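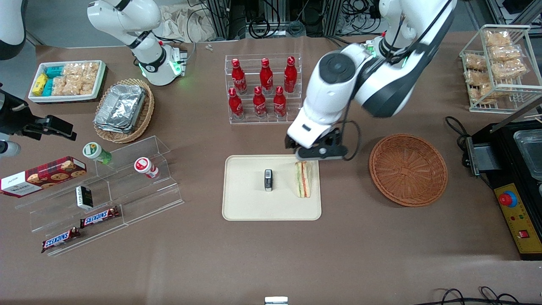
Grocery items, trays and baskets spread out on the table.

I first saw Grumbridge on a laptop with a cracked corner, on a train, with the sound coming through one earphone, and I still had to pretend I had hay fever by the end of it. So when Dalia Farouk agreed to talk to me about writing and directing it (her first feature!), I said yes before I'd even looked at what else I had on that afternoon.

We met in the café under her flat. She'd already ordered for both of us, soup and a great heap of bread, and she apologised for her voice, which had gone croaky after a long day of talking to film students.

If you haven't seen it yet, Grumbridge is a monster film, sort of. Five strangers get off a night ferry at a port that isn't on their tickets, find the town lit up and all the doors open, and spend one very long night working out what has been clearing the streets. Faraji Barasa plays Odell, a retired harbour pilot with a bad hip. Meriem Erraji is Nour, a pastry chef who has packed her knives in her hand luggage and is very glad of it later on.

"I wanted people who were tired before the film even started," Dalia told me. "They've been on a boat all night. They've had bad crisps for dinner. When something horrible comes over the harbour wall, the first thing Odell does is sit down, and I love him for that."

Sitting down was Barasa's idea, apparently. The script had him running. He read it through, rang her up and said a man with that hip wouldn't get as far as the lamp post, so why not let him know it? She rewrote the scene the same evening and then had to rewrite the next four, as everybody else's escape had depended on Odell being quick.

I asked about the creature, of course. I'd promised myself I would wait until the soup was finished and I lasted maybe two spoonfuls. You hardly see it for the first hour — a wet rope moving, a shutter bending inwards — and when it does turn up it's so much lower to the ground than I was expecting.

"Everyone goes tall," she said. "I'm small, tall things don't bother me, I'm used to them. What I don't like is something at knee height that's faster than me. I grew up with geese."

The suit was built by Rachid Tawfik, who also wore it for most of the shoot, crawling on padded forearms through streets they had hosed down every night. It had 34 separate pieces down the back alone, and they all had to be glued on again whenever he took a break. "Rachid stopped drinking tea," said Dalia. "That's how I knew he was serious."

There was very little money. She was cheerful about this in the way people are once it's over. The first lot, 4000 pounds, came from selling her car and went on a short version of the ferry scene, which she sent to anybody whose address she could find. Most of them didn't write back. Hala Abou Zeid did, with a page and a half of notes and an offer to produce.

"Hala's first note was that the ending was rubbish," Dalia said. "She was right. In the old ending it was all a military experiment, there was a man in a lab coat who explained everything for six minutes. She just drew a line through him. Poor man. I'd already cast him."

He got a different part, I'm pleased to say. He's the ticket inspector.

I won't give away the ending they used, but I did tell her that I'd argued about it with my sister for days. Does Nour close the gate or doesn't she? Dalia looked delighted and refused to help. She did say that Erraji knows, that they decided it between the two of them before the last night of filming, and that if you watch her left hand you'll get your answer. (I've watched it three times since. I think she closes it. My sister says she doesn't.)

We talked about sound for ages, more than I can fit in. The thing's breathing is an accordion with a tear in it, slowed down, and the clicking is Dalia's own jaw, which clicks when she's cold. She did it for me across the table. A woman behind us turned round.

And the harbour bell? "Real bell, and we weren't allowed to touch it. We had to wait for it to go off by itself and hope nobody coughed."

What I'd wanted to ask all along was whether there would be another one. She tore up some bread and thought about it. There is a script, she said, and it isn't a sequel, though Odell might walk through the back of it if Barasa's free. It's set in a block of flats during a heatwave and the monster, if there is one, lives in the pipes. They hope to start filming in November.

"It'll be shorter," she said. "And I'm not hosing anything down."

Then she asked if I was going to finish my soup, and I wasn't, so she had it.

Grumbridge is in cinemas from 31/07/2019.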